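How to test a robot on a kitchen table chore before you buy one

Mangundap Home Automation Guides, part 4

The question we get most often is whether a robot can clear a table yet. The short reply is that some can do parts of it, some of the time, and the figures you see in adverts rarely tell you which parts. This guide shows how to run your own test in a simulator, using a small set of chores that most people would recognise. You need a reasonable desktop computer, an evening to set things up and a second evening to let it run.

We use Starnura for the simulation and the free Bekska controller for the robot. The steps are much the same with other software, though the menus will have different names.

What you need

- Starnura, with the tabletop kitchen pack installed
- Bekska, or another controller that takes written instructions
- At least one robot model. The Clorkier arm file is small and loads quickly.
- 40 GB of free disk space if you want to keep the video of every run
- A spreadsheet

Step 1: Choose four chores

Keep to four. More than that and the results take too long to read. Ours are:

Put the bowl on the plate.
Turn the stove knob.
Close the top drawer.
Move the cookie box to the back of the table.

They look alike on paper but test different things. The bowl has to be gripped by a thin rim and let go of gently. The knob needs a twist in one spot. The drawer is a push, and pushing is what most robots do best. The box is wide and flat, so a small gripper has to take it by an edge or slide it.

Write each chore as one plain sentence and save it in a text file. Do not change the wording once you have started. We once swapped "dish" for "bowl" halfway through a test and had to throw out 200 runs.

Step 2: Set the table

Load the kitchen pack and put the objects out with clear space between them. Leave at least a hand's width between the plate and anything tall. You are testing the chore first, and crowding can come later.

Then make a few variants of the same table. Change the bowls, shift the viewpoint a little and swap the robot. A controller that only works with one bowl seen from one angle is of little use in a real kitchen, where the bowls come out of the cupboard in any order and someone has always moved the chair.
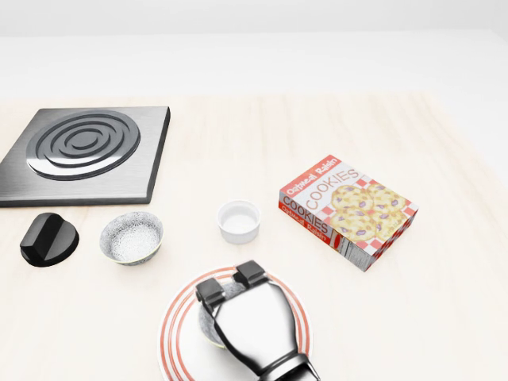
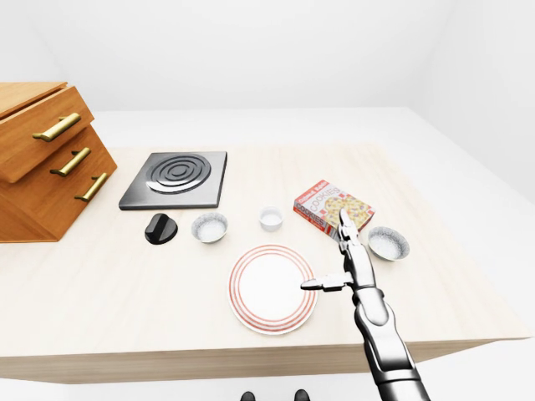
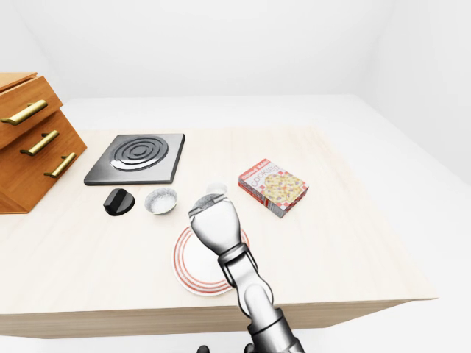
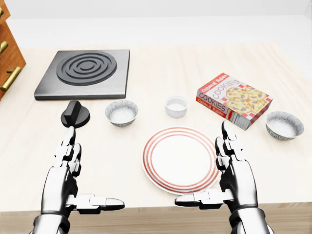

Variants of one simulated table. The stove, knob, cookie box and striped plate are in all four; the last has a robot with two hands.

Step 3: Decide what counts as done

Do this before the first run. It sounds fussy, and it makes more difference to the final score than anything else on this page.

For the bowl, we say it must be upright, fully on the plate and let go of. A bowl resting on the rim is a fail. For the knob, a quarter turn or more. For the drawer, a gap of less than a centimetre. For the box, any part of it past the line drawn across the back third of the table.

Set a time limit as well. We allow 60 seconds. A person does any of these in two or three, so a minute is generous, and some robots still use all of it.

Step 4: Run it

In Starnura, open the batch window, pick your chore file and your table variants, and set the number of runs. Start with ten of each and watch them. If the arm goes through the table or the bowl shoots off sideways, the contact settings are wrong and the scores mean nothing. Turn the physics step down by half and try again.

Once it looks sensible, set the batch to 1000 and leave it overnight. Turn off the live view, which slows everything down. Save the failures as video and let the successes go if you are short of space.

Our last full test stopped at 1022 runs after the disk filled up. We kept those and added more the following week, which brought the total to 3194. The extra runs moved the scores very little, so 1000 is enough for most purposes.

Step 5: Read the failures

The score is quick to read. The failures take longer and tell you more. Watch at least thirty and put each into one of these groups:

Went for the wrong object
Reached the right object and missed the grip
Gripped it and dropped it
Did the chore and then knocked something else over
Ran out of time

The fourth group is the one that matters at home. A robot that puts the bowl away and sends a glass to the floor has made you a second job. Many published tests count that as a success, so check how the rules were written before you compare scores with yours.

In our tests the drawer was the easiest chore by a long way. The bowl came next. The knob was poor with every robot we loaded, and robot hands with several fingers did no better at it than simple two-finger grippers. They were slower too - most of the time went on getting the fingers into place.

Step 6: Try it with mess

Now move things closer together. Put the bowl beside the box, turn the plate, and leave the drawer half open while asking for a different chore. Run 200 of these. Expect the score to drop, and note by how much. A small drop is a better sign than a high score on the tidy table.

What the results will and will not tell you

A simulator has no grease, no steam and no damp tea towel. Lighting is even and the table never wobbles. If a robot fails here, it will almost certainly fail in your kitchen. If it passes, all you know is that it is worth a trial on the real thing. Ask the seller for one, in your own room, with your own plates.

For shop counters and packing benches the picture is a little better. The objects are the same every day and can be put back in the same place each time, which removes much of the difficulty. A home kitchen is harder, and on present results we would not pay for a table-clearing robot yet. We would look again at one that only loads a fixed rack.

Part 5 covers folding towels. You will need the cloth add-on for Starnura and a good deal more disk space.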